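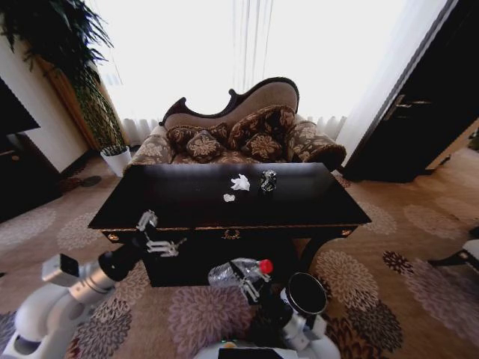
The Sandgate living room, with the bottle in the right gripper and the tissue still on the table.

Grip release fault: what we know so far
By Efua Gbeho

Many of you asked why the table clearing runs at Sandgate were stopped for some days. I will try to explain it in order.

The fault is in the release of the right gripper. On run 14 the robot picked a water bottle from the coffee table, turned toward the collection box and gave the open command. The fingers did not open. The software waited, received no error, and marked the bottle as delivered. Then it went back to the table for the next object with the bottle still in its hand, and it planned the next movement as if the hand was empty.

This second part worries us more than the first. A hand that does not open is a nuisance. A robot that does not know what it is holding can hit something, and in a home there is always something to hit. In our case the bottle touched the table top and Adoración Paredes, who was on the stop button that day, pressed it at once. There was no damage to the table and no person was near the arm.

We repeated the sequence 30 times with the same bottle. The fault came back in 13 of them, always on the right side. The left gripper released every time. Adoración opened the right finger unit and found that the small position sensor had moved in its seat, so it reported "open" when the fingers were closed. The sensors come from Mindow already mounted, and we did not check the seat before installing. From now on we do.

Two changes are in place. The sensor is fixed with a new bracket, made for us by the Himstead workshop. Also, the software does not trust the sensor alone any more: after each release it compares the motor current with the value of an empty hand, and if the two do not agree, the arm stops and asks for help. This costs 300 milliseconds for each object. I think we can live with it.

Still open is the question of thin things. A tissue or a scrap of paper changes the current so little that the new check may not notice it. Until we have a better answer, please look at the fingers yourself after every release of paper or foil, and write the result in the run sheet.

If you operate the Sarpong unit, it has the same finger parts — please do not run it with objects before Adoración has seen it. She has the spare brackets in her office.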